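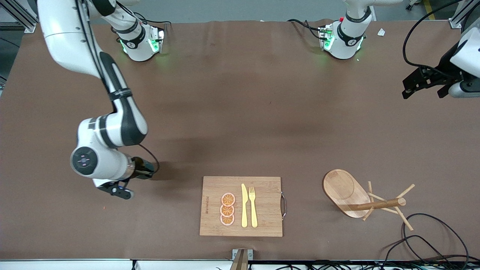
Le plan de travail, bras tendus vers la planche à découper.

Découpe mousse PE : les bords s'écrasent au-delà de trois couches

mandrin62
Bonjour à tous,
On a récupéré en octobre une presse à bras pivotant Pinlow, achetée d'occasion à un atelier de maroquinerie. Chez nous elle sert surtout à découper des calages en mousse polyéthylène pour des mallettes. En une couche, rien à dire. En deux, ça va encore. Dès que j'empile trois plaques, la pièce du bas sort plus large que celle du haut et le chant est creusé au milieu. Le client mesure au pied à coulisse et me renvoie les lots.
L'emporte-pièce est en acier feuillard, biseau extérieur, fait par Trinetti. Il est presque neuf. Est-ce que ça vient de l'outil, de la presse ou de la mousse ?

copeau_gris
C'est normal. La mousse se comprime avant que le filet n'entre dedans, donc tu coupes une matière déformée, et quand elle reprend sa forme le chant est concave. Plus la pile est haute, plus ça se voit. Tu peux changer d'outil autant que tu veux, tu auras toujours ce défaut. Découpe couche par couche et compte le temps dans le devis.

latelier_du_bas
Pas d'accord avec la réponse au-dessus. Le creux existe toujours un peu, mais il dépend beaucoup du biseau. Avec un biseau extérieur, la matière est poussée vers la chute et la pièce devrait rester droite. Si c'est la pièce qui est déformée, je vérifierais d'abord que l'outil n'est pas monté à l'envers de ce que tu crois. Ça nous est arrivé avec un outil livré en biseau intérieur alors que le bon de commande disait le contraire.
Quelle hauteur de filet ?

mandrin62
J'ai vérifié, le biseau est bien dehors. Pour la hauteur il faut que je ressorte la fiche, je ne l'ai pas sous la main. La mousse intérieure (l'éjecteur) est une mousse noire assez dure, collée par Trinetti à la fabrication.

latelier_du_bas
Éjecteur dur sur une matière souple : il appuie sur la pièce avant que la coupe soit finie. Pour nous c'est la première cause de chants creux. Demande un éjecteur plus souple et plus bas que le filet, ou retire-le pour un essai et sors les pièces à la main. Tu seras fixé en dix coups de presse.

ponçeuse
Et le billot ? Personne n'en parle. Sur une presse à bras, si la plaque de nylon est creusée au centre, tu augmentes la course pour couper au milieu et tu écrases tout le reste. Passe une règle dessus dans les deux sens, puis en diagonale. Chez nous on retourne la plaque régulièrement et on la fait surfacer quand la règle laisse passer la lumière.

mandrin62
Le billot vient avec la machine, il a vécu. Je regarde ça demain matin avant de lancer la série.

copeau_gris
Je maintiens ce que j'ai dit. J'ai découpé de la mousse pendant des années sur une presse à pont Tierney, billot neuf, éjecteur souple, et au-delà de deux couches le client voyait la différence. Vous allez lui faire dépenser de l'argent dans un outil pour gagner pas grand-chose.

latelier_du_bas
Retirer un éjecteur au cutter, ça ne coûte rien. Et tout dépend de la densité. Sur une mousse dense à cellules fermées on passe trois couches sans retour client. Sur une mousse légère, là oui, tu as raison, on reste à une couche.

mandrin62
Retour d'essais.
Le billot est creusé, nettement, du côté de la colonne. C'est l'endroit où l'ancien propriétaire devait poser ses petits outils. J'ai déplacé l'outil vers l'extérieur du plateau, dans une zone plus plane, et j'ai pu réduire la course. À deux couches, le chant est bien plus droit.
Ensuite j'ai retiré l'éjecteur. À trois couches c'est mieux qu'avant, mais la plaque du bas reste plus large. Acceptable pour un calage caché sous un couvercle, pas pour celui qui reste apparent.

ponçeuse
Donc billot d'abord. Ne reste pas longtemps sur le bord du plateau avec une presse à bras, le bras travaille en porte-à-faux et tu finiras par avoir du jeu au pivot. C'est bon pour un essai, pas pour produire.

biseau_double
Bonjour, je prends le fil en route. Avez-vous essayé de mettre une feuille de carton entre la mousse et le billot ? On le fait sur les mousses adhésives. La lame finit dans le carton et on n'a plus besoin de forcer. Il faut changer la feuille souvent.

mandrin62
Pas essayé. J'ai du carton en chute, je ferai une série avec.
Autre question tant que j'y suis : on m'a proposé de passer la série en découpe à la lame oscillante chez un sous-traitant équipé en Butell. Le lot fait 200 pièces. Ça vaut le coup ?

copeau_gris
Pour 200 pièces, oui, sans hésiter. Pas d'outil à payer, et le chant est droit parce que la lame ne comprime presque pas.

latelier_du_bas
Ça se discute. L'outil est déjà payé, et si la référence revient tous les mois, le sous-traitant te coûtera plus cher dès la deuxième commande. Il y a aussi le transport, la mousse prend de la place dans un camion. Je garderais la presse pour les calages cachés et je sous-traiterais seulement l'apparent.

biseau_double
Attention aussi aux angles intérieurs en lame oscillante. Selon la largeur de la lame, il y a un petit dépassement au fond de l'angle. Sur de la mousse noire ça ne se voit guère, sur de la blanche si. Demandez un échantillon dans votre matière avant de signer.

mandrin62
Ma mousse est blanche, justement. Je vais demander l'échantillon.
Pour la suite : plaque nylon neuve commandée, éjecteur souple demandé à Trinetti, et je reste à deux couches en attendant. Je remettrai un message quand la plaque sera montée.

ponçeuse
Pense à refaire le zéro de la course après le changement de plaque. La neuve sera plus épaisse que l'ancienne, et au premier coup avec l'ancien réglage tu abîmes le filet – on y a laissé un outil comme ça.

mandrin62
Noté, merci.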